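April
By Pao-chu Lo

4.2 Seasonal shifts in seabird diet

When we began working at Wendness we expected, as I think most people would, that the puffins nesting there would eat much the same fish from one summer to the next. We collected 40 dropped meals along the Fomcombe path during the first season, and 37 of them were sand eel. The second season was a good deal more mixed – young herring, a little sprat, and even squid, which pleased us all very much.
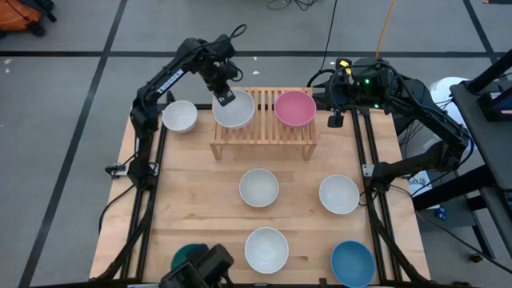
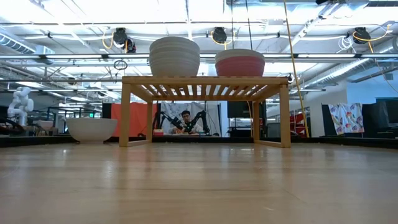
Figure 8. Bowls on a slatted wooden stand, in two views.

Chick weights did not fall in the mixed year, and we have spent many happy evenings wondering why. Our best guess is that herring, being fattier, made up for the longer trips the parents had to take. Liu's earlier survey of the Iltel cliffs, with its 4,000 burrows, points the same way, although the birds there feed in deeper water and we would not want to lean on it too hard.

Comments

seawall_reader: Lovely work. Did you check for plastic in the dropped meals too?

Pao-chu Lo: Thank you! We did not in these two seasons, but we would dearly like to.

marshwren: I walked the Fomcombe path on Sunday and saw plenty of puffins offshore.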